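Schicht zwei, 48 Minuten Rest. Slanina löste die vier Schrauben am linken Finger und legte sie in den Deckel der Fettdose. Das Protokoll der Kütt nannte 302 Zyklen seit dem letzten Belagwechsel.

»Spiel?«, fragte Doucette.

»Am Lager keins. Der Belag ist es.«

Er zog den alten ab, reinigte die Fläche, klebte den neuen blauen auf und drückte ihn an. Danach Nullpunkt, Schließweg, Probegriff an einer Tablettenschachtel. 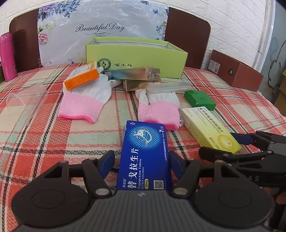
Doucette trug den Wert ein: 2,188. Slanina las ihn zweimal, dann stellte er die Kraft eine Stufe zurück.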